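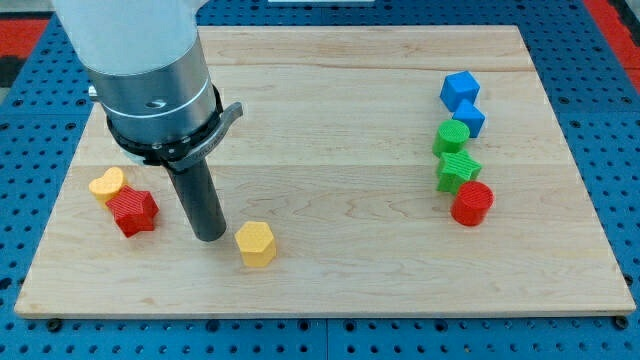
Shape blocks for the Sudley toy library: I've had 20 offers of filament and no decision on finish, so can we please settle it? My vote is to leave the ridges alone. The yellow hexagon shows its print lines down every side I can see and I rather like it, and the red star would only lose its points to my sanding. Maple board stays as it is – I'm not varnishing anything before April.

Osaze Akinola wrote:
> Are we smoothing the blocks or not? I have 78 sheets of
> sandpaper in the hall and my wife has begun to mention them.

Keep the sandpaper, Osaze. Hauwa wants some for the Bramer shelves.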